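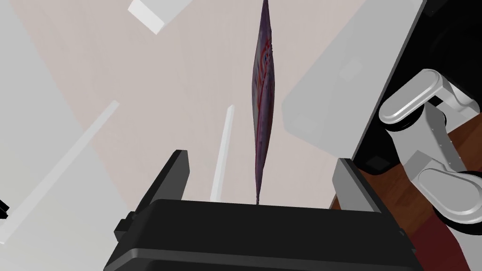 Lastville, November

Teaching a simulated arm to pick up a packet: what we got from 100 demonstrations

Project report, second-year robotics option
Hélène Wong, with the Hulme bench group

1. What we set out to do

The handbook for this option says that showing a robot a task by remote control is "quick and natural". We wanted to see if that held for a dull job: take hold of a thin, flat packet and put it in a tray. Everything was done in simulation, in a room model called Jisside. One of us drove the arm with a hand controller while the program saved the camera view and the joint positions. A small network was then trained to copy what the driver did.

I should say that I did not expect much, and my marking of the results may be harsher than my partners would like.

2. The view from the wrist

The driver works mostly from the wrist camera, looking past the black gripper with its two fingers open. Our packet, which is purple with streaks of red, nearly vanishes when it is edge-on. It becomes a narrow sliver between the fingers, and in that view it is very hard to judge how far away it is. All the drivers complained about this in their notes. The room has no shortage of other things in it, either: pale panels, white bars, a second arm off to the right over the brown wooden surface. None of them helps you place the packet.

We could have turned the packet to face the camera every time. Bunby, the training script we were given, does this by default. We switched it off for most runs, as a packet that always faces you is a different and much easier problem.

3. Collecting the demonstrations

We recorded 100 attempts. Of these, 73 ended with the packet in the tray and were kept. In 13 of the failures the driver closed the fingers too early. The rest were a mixture of dropped packets and sessions where the controller lost its link.

Even the kept runs are not clean. Drivers stop, back off, creep forward and stop again. The network has no way of knowing that a pause means "I can't see" – it only learns that one should sometimes stand still near a packet. I think this is the biggest weakness of the whole method as we used it, and the course notes barely mention it.

4. Results

We gave the trained arm 20 fresh starts. It finished the task in 13 of them. My partners call this promising. I would point out that the packet began close to its usual spot in every one of those starts, and that we never tried a packet of another colour or thickness. Several of the failed runs show the arm hovering with its fingers open until the time limit, much as our drivers did.

5. What we would change

Add a second, fixed camera to one side, so that the driver can judge depth. Trim long pauses before training, and train once with and once without the trimming to see what it does. Use one driver for the first batch. We would also like to repeat the test starts with the packet moved well away from the middle of the table, and until that has been done I would not put the word "learned" in the title.

Recordings and settings are in the Hulme shared folder, under the group name.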